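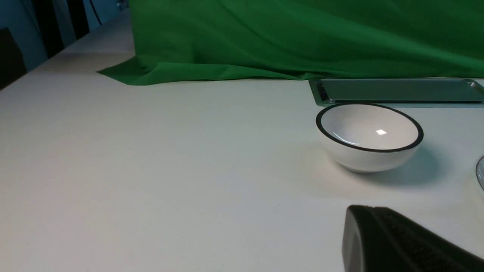

*Demo table at our open day: bowl and metal tray in front of the green cloth.*

# Wrist camera finds a bowl on some runs and misses it on others

**Noman Usmani**

We have an open day on Fri 7 May and the arm will be moving a white bowl with a black rim on to a metal tray. The table is white as well. Detection runs on the wrist camera only, using Fakum with the default settings. Exposure is on automatic.

Out of 50 trial runs with the blinds open, 5 ended with no bowl found. The log gives the same line each time:

`contour rejected: area 622, minimum 894`

The gripper finger is in the lower right corner of the view. I have not masked it. Should I lower the minimum area, or change the table covering? Visitors will stand on the window side, so the light will vary during the day.

**Shabnam Farooqui**

Leave the minimum area alone for now. If you lower it, the folds in the cloth will start to pass as objects, and so may reflections off the tray.

The outer wall of a white bowl on a white table gives very little edge. The black rim is the only strong one, so fit an ellipse to the rim and ignore the wall. Then:

1. Fix the exposure and white balance. Set them with people standing where the visitors will be.
2. Mask the finger. It is dark and so is the rim – if the two touch in the view, they merge into one contour.
3. Pull the cloth back so the loose fold at the left is off the table.
4. Move the tray further from the bowl. At present the bowl overlaps its edge from this angle.

A matt grey sheet over the table would also help, but do the exposure first and repeat the same 50 runs before changing anything else.

**wieser_bench**

Had this in October with a Rotix arm. Used a blue bowl instead. No more trouble.

**Noman Usmani**

Exposure fixed and finger masked. I have not moved the tray yet – its place is taught in the program and I would have to teach it again. Will run the set tomorrow with the blinds open.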